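Über uns: die Werkstatt hinter Zelle Penry

Schön, dass ihr hergefunden habt! Ich bin Dwynwen Rosser und kümmere mich bei Pludmont um die Einrichtung und Pflege unserer Roboterzellen. Auf dieser Seite geht es vor allem um Penry, unsere Zelle mit zwei Armen, an der wir das Greifen und Hantieren mit Bar- und Küchensachen aufbauen. Wer uns kennenlernen will, fängt am besten an diesem Tisch an.
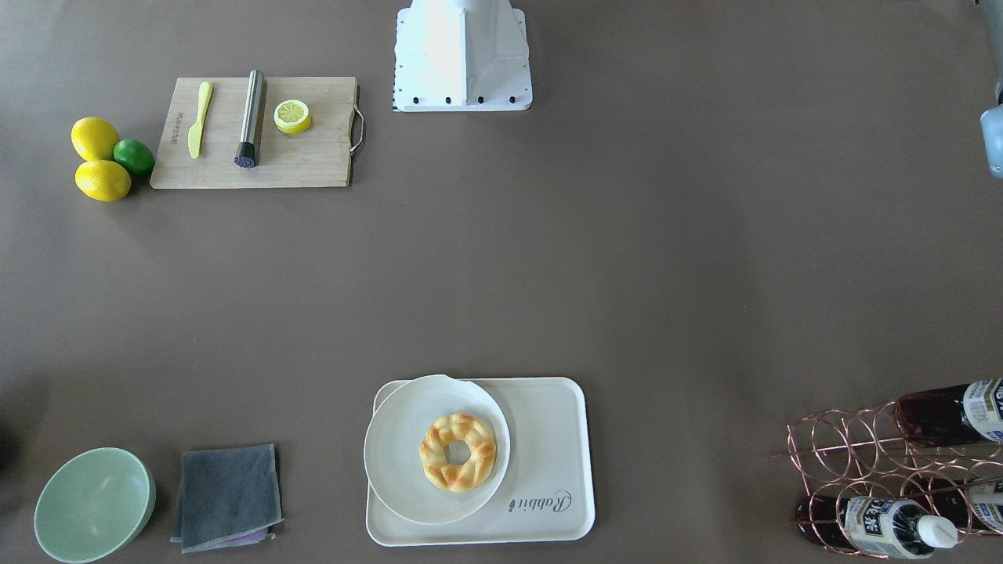
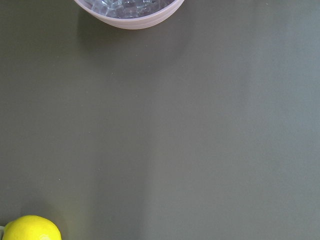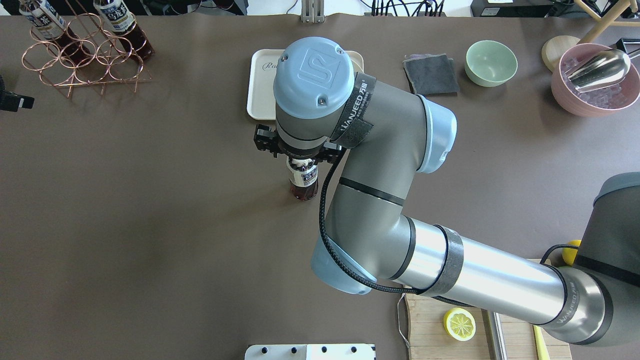
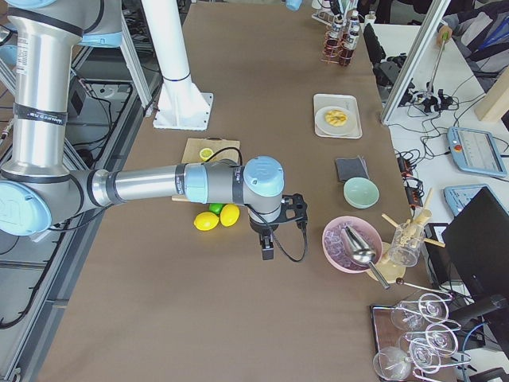 Penry mit Zitronen und Eis; im letzten Bild vorne der Arm mit den hellblauen Gelenkkappen, hinten der Sockel des zweiten.

Angefangen haben wir zu zweit, Esi Ankrah und ich, mit einem gebrauchten Arm und sehr viel Klebeband. Inzwischen sind wir ein kleines Team. Esi schreibt die Abläufe, Ieuan Phillips macht alles Mechanische, und ich bin die mit dem Drehmomentschlüssel und dem Wartungsheft (ja, Papier, und das bleibt auch so).

Eine Zelle einzurichten dauert bei uns meistens länger, als die Leute denken. Zuerst kommen die Sockel dran: Schrauben über Kreuz anziehen, nach der ersten Woche Betrieb noch einmal nachziehen. Dann die Kabel. Ich verlege sie am liebsten außen am Arm entlang, mit genug Schlaufe am Ellbogen, und fahre danach jedes Gelenk langsam von Anschlag zu Anschlag. Wenn irgendwo etwas spannt oder scheuert, kommt das Klettband wieder ab und ich fange von vorne an. Ieuan verdreht dann die Augen, aber das Kabel, das uns im Februar mitten in einer Vorführung gebrochen ist, war eben seins!

Danach werden die Greifer eingestellt. Eine Flasche am Hals zu fassen ist eine ganz andere Sache als eine Zitrone, und für beides legen wir Öffnungsweite und Kraft einzeln fest. Die Werte stehen im Heft, zusammen mit der Nummer der Zelle, 1819, die noch aus der alten Inventarliste stammt.

Bei der Pflege sind wir ziemlich stur. Nach einigen 600 Greifvorgängen schauen wir uns die Finger an, wischen sie ab und prüfen den Nullpunkt. Zitronensaft ist übrigens gemein, der kriecht in jede Ritze. Auch die Kameras bekommen ein frisches Tuch, und wer den Tisch umräumt, trägt das ein.

Für unsere Nachbarn von Arance übernehmen wir inzwischen ebenfalls Einrichtung und Reparatur, und mit Wuvden reden wir gerade über eine zweite Zelle. Falls bei euch ein Arm ruckelt oder ein Greifer nicht mehr sauber schließt, schreibt mir gern oder kommt vorbei. Vormittags trefft ihr mich fast immer an der Zelle, Kaffee steht im Nebenraum.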